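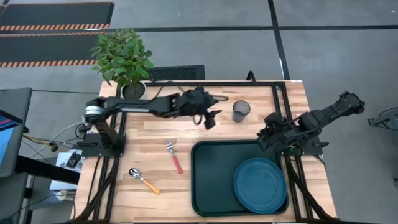

## Plodmont two-arm table kit: gallery

Plodmont is the bench kit from Helell for people who want to teach a pair of robot arms ordinary table jobs. It comes as a wood top, a black aluminum frame, two arms with parallel grippers, and the cables to connect them. You supply the computer, the monitor and whatever you want the arms to pick up.

The table at the top of the page is set for the cutlery job: fork and spoon on the wood, mesh cup behind them, plate on the green tray. The left arm is reached out over the table and the right arm is folded by the tray. Both base plates bolt to the side rails, so an arm can be moved along its rail with a hex key and 15 minutes of work.

## What is in the kit

- Butcher-block top, oiled, with the frame already cut to length
- 2 arms, left and right, each on its own base plate
- 2 parallel grippers with black fingers
- Wrist camera for each arm, plus one head camera
- Cable set and printed assembly guide
- Pranden software, one license per table

The tray, plate, cup and cutlery are sold separately as the Angelovski tableware set. Any light kitchen items will do for a start. We suggest colored handles on the cutlery, as plain steel is harder to pick out against pale wood.

## Wrist view

Each wrist camera looks down past the fingers, so the operator can line up a grasp close to the surface. The image shows up in Pranden next to the head view, and both are saved with every run. Focus is fixed. Objects very near the lens come out soft.

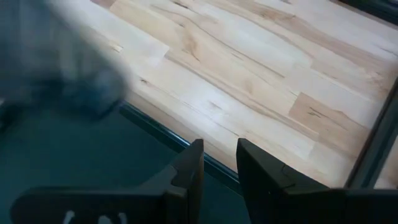
*Wrist camera view with the gripper open over the wood top.*

Fingers are held on by screws and can be changed without taking the gripper off the arm. Check them for wear before a long session. A spare pair is in the parts bag.

## Size and ordering

The top is 108 cm wide. Allow extra floor space on both sides for the arms to swing, and keep the desk and monitor outside their reach. Assembly takes two people. The wood top is packed in its own box and ships with the frame.

Current lead time is 46 days from payment. For quotes, spare fingers or a visit to see a table running, write to Ljubica Janevski at the Helell sales desk and say which computer you plan to use.

Page updated 18 March 2020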